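The Year I Stopped Throwing Away Family Letters

Posted in: Home, Family, Slow Projects
6 comments

My aunt, So-ying Hung, wrote letters the way other people make phone calls. She wrote them at the kitchen table, on the bus, in the waiting room at the dentist, and once (she admitted this in the letter itself) during a cousin's wedding reception while everybody else was dancing. When she moved to a smaller place in February she handed me two shopping bags full of the ones she'd gotten back over the years, plus the carbon copies of a good many she had sent, and told me to do whatever I liked with them.

I'm a little ashamed to say that my first thought was the recycling bin. We don't have a big house, and I have a habit of clearing things out when I'm nervous. But I sat down with a cup of tea and pulled one out, and it was three pages on how to get a pear tree through a hard winter, with a drawing of the tree wearing a burlap coat. So that was the end of the recycling bin, and also pretty much the end of my afternoon.

There are 2,924 of them. I know because I wrote a tiny pencil number in the corner of the back of each one, which took most of the spring, and I know some of you are going to tell me I shouldn't have written on them at all. Soft pencil, very light pressure, on the back! I did read up on it first.

After that came the sorting. I tried it by year and gave up, because half of them aren't dated, or just say "after lunch" at the top. Then I tried it by person, and that has worked much better. My mother gets a box, the neighbors from the old street get a box between them, and Siu-fong Kwok gets one all to herself. She and my aunt were at school together and wrote to each other for longer than I've been alive, and I think I could pick her handwriting out from across a room by now – tall, leaning, no patience for the lines on the paper.

I type them up in the evenings, six or seven at a sitting, sometimes only one if it's long and I get caught up in it. I keep all the spelling as it is. My aunt never once spelled "definitely" the same way twice and I've grown very fond of every version.

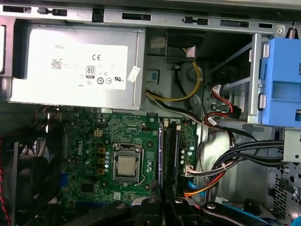

What do you do with a letter you can't read?

I type the words I'm sure of, leave a gap for the rest, and come back in a week. It's surprising how often a word that was just a squiggle in the morning is perfectly plain by some other evening, once you've read a few more pages in the same hand. When that fails I save it up for my aunt, and we go through the hard ones together over the phone. She mostly wants to argue with what she wrote, so it's slow going, but I wouldn't trade those calls for anything.

The folding has been its own little education. Letters that have been folded small for decades don't want to lie flat, and I've stopped forcing them. They go under a sheet of plain paper and a couple of heavy cookbooks for a few days – never a hot iron, please, no matter what your grandmother did – and then into a folder, unfolded, with no paper clips. I had to pick off an awful lot of rusty clips, and my thumbs have only just forgiven me.

Next up is the box from the old street. There's a long back-and-forth in there about a borrowed ladder, and I'm only up to the third letter, and already nobody agrees on who had it last.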